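Jul 24, 2025

Cell 2 ran the full shift without me touching the pendant, so I had time to write this at the bench instead of at home.

Background for whoever reads this blog for the first time: I set up packing lines at Brendano. We kit parts for other companies. Until March, kitting on the Harau order was done by hand at a long table, seven people per shift, each pulling long flat bars from racks and laying them in trays. The order has 1891 kits in the current release. Two of the seven still work at the table. The other five were moved, three to inspection and two to the returns cage, at the same grade. One of them has since left for a job at Dromness. Her form gave the commute as the reason. I don't know if that is the full reason.

The table worked at a pace set by the slowest rack. The cell works at a pace set by the slowest regrasp. On paper these come out close to each other. The difference is in the variation: a person who meets a bar lying crooked picks it up crooked and straightens it on the way to the tray. The cell picks it up crooked and either places it crooked or faults. Most of my work since March has been on that one behavior.

The current method is to test each approach in simulation first, from the wrist view, before it goes to the floor. Yufang Jin builds the scenes and I check the approach angles. She doesn't copy our cell. She changes surface colors and textures on purpose so the vision model can't lean on them, and the floor in her scenes is nothing like ours. I used to ask for realistic ones. I have stopped asking.

Spent the first two hours today on the end approach. The gripper comes in along the length of the bar and the fingers have to straddle the end before they close. If the centerline is off to one side, a fingertip meets the end face and pushes the bar away. On the floor that shows up as a tray fault with no obvious cause, and whoever is at the table has to walk over and clear it.
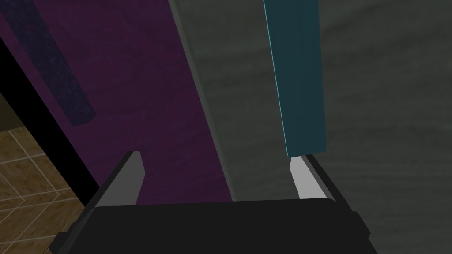
Simulated wrist view, end approach on the teal bar. Right fingertip is directly under the end of the bar; the gap is too far left.

I moved the approach target sideways and queued the batch again. Results tomorrow. I also asked Yufang whether the seam between the two surfaces could be pulling the estimate, given that it runs down through the gap between the fingers. She thinks it is possible and will make a set with the seam moved. If the offset follows the seam, the fault is in the vision model and my correction is worthless.

Second item. Yiran Jiang, who has been at the table longer than anyone on the shift, asked for a copy of the fault log. She had been keeping her own in a notebook: time, rack, what she did to clear it. I compared the two this afternoon. The controller groups everything under "place error." Her notebook separates bars that were pushed from bars that were dropped, and from bars that were never picked. It is a better log. I have asked the supervisor to let her enter faults at the terminal and to book the time as process work. At present clearing a fault counts as idle time on her sheet, and she is the one who gets asked about it at the end of the week. The cell's own downtime is on a separate sheet with my name on it, and I don't get asked nearly as often.

She also said the table is quieter than it used to be and that she doesn't like it. With seven people someone always had the radio and someone complained about it. With two, they take breaks separately so the table is covered, and she eats alone most days. I have no parameter for that. I did write to scheduling to ask if the cell can hold for the length of a lunch break. The buffer is large enough. The trays downstream will wait.

Luo delivered the replacement finger pads at four. Left them boxed. I don't want to change hardware and approach target in the same week.

To do tomorrow: read the batch, label the second rack, get an answer on the terminal login.

Print this entry | E-mail this entry
7 comments | 2 shares

Recent entries
Tray faults, week two
Moving the racks at Brendano
What the pendant doesn't record
Notes on the Harau changeover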